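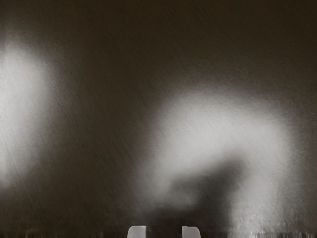

The gripper's view in the Osari simulator, fingers open over a dark surface. Still: Garemo

Xinyi Fan has spent most of the spring pretending to be a robot, and she would like it known that the robot has the easier job.

"It doesn't get a stiff neck," she says. "It also doesn't have to watch me do it."

Fan teaches machines to pick things up for Garemo, a small firm above a tile shop. Her method is to do the task herself, at a desk, with a controller in her right hand and a simulated arm on the screen copying whatever she does. The arm is called Hao. The software it lives in is called Osari. The tea in the office has no name, and I was advised not to ask for a second cup.

Each go at a task is recorded from start to finish, and the recordings are fed to a program that tries to work out what she was up to. For the current task, lifting a small block and putting it in a tray, the target is 800 recordings. She has thrown out 46 so far, mostly her own.

"I sneezed in one of them," she says. "The arm went straight up like it had been stung. You can't leave that in. It'll think sneezing is step two."

What she sees while she works is rather less than I had imagined. The view from the hand shows two pale fingertips poking up at the bottom, a lot of dark, streaky surface and a couple of blurry patches of light. I said it looked like the bonnet of a car at night. Fan said most visitors go for "the moon, badly", so I was doing well.

"People think you're looking down on everything like a crane driver," she says. "From the wrist you get fingertips and whatever's in front of them. When you're this close, you've no edge to steer by. You learn to look at the shine."

Does the robot look at the shine as well?

"I worry that it does. We had a week in May when it was brilliant, then someone moved the lamp in the simulator and it was hopeless. It had been following the lamp. I'd taught it that, apparently, with enormous care."

She now changes the lighting every three recordings, a habit she describes as "housework". She has also stopped hurrying. Her early recordings were quick and, she thought, rather stylish, and the program made nothing of them at all.

"It couldn't tell what was the job and what was me showing off. So now I'm dull. I open the fingers, I go down, I wait, I close them. My mother watched me do it once and asked if the computer was broken."

The real arm, a Bereo, arrives next month. Fan has cleared a bench for it and moved the kettle.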